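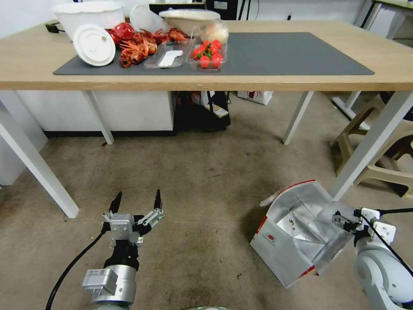
Prerkitz to buy two dual-arm robots for Jidville food handling work

Prerkitz has approved the purchase of two dual-arm robots for its test kitchen in Jidville, with delivery planned for March. The order covers the arms, parallel grippers, head-mounted cameras and four spare sets of gripper fingers. It does not cover mobile bases, which were priced separately and left out of this round.

The robots will be used for tabletop food handling: picking up and setting down plates and bowls, opening clear plastic boxes, and moving items in and out of paper bags. Prerkitz supplies ready-prepared meals to canteens in Prirkport and wants to know which parts of its packing work can be handed over before it commits to a full line.

Daranee Meesuk, who wrote the equipment plan, said the choice of grippers took longer than the choice of arms. "A two-finger gripper will hold a plate by the rim and it will hold a bag by the top edge. Soft fruit and shellfish are where the money goes, as you either fit softer fingers or you slow the arm down," she said. The plan allows for both, and the spare sets will be split between hard and padded tips.

Bids were scored on payload, reach across a standard table, cable routing and the cost of repairs after the first year. Cable routing was added late, after a trial at the Phillips workshop in Prirkport in which a loose power lead stopped work for most of a morning. Suppliers must now show how cables run from the wrist back to the base, and state the bend limit for each one.

The plan sets aside 1,662 hours of operator time over the first year, of which 244 are for training. Meesuk said earlier drafts had treated staff time as free, and that this had made the larger robots look cheaper than they were. Consumables have their own budget line for the same reason - disposable tableware, lidded boxes and fresh food are used up quickly, and shellfish has to be replaced at the end of each session.

No changes to the building are planned. The robots will work at ordinary tables fitted with desk mats, on the existing floor, and each will be supplied from its own circuit. Floor cleaning and extra storage are being paid for from the site's general budget.

A second order, covering mobile bases and a third robot, will be considered once the first two have completed acceptance tests. Phillips will carry out the tests at Jidville.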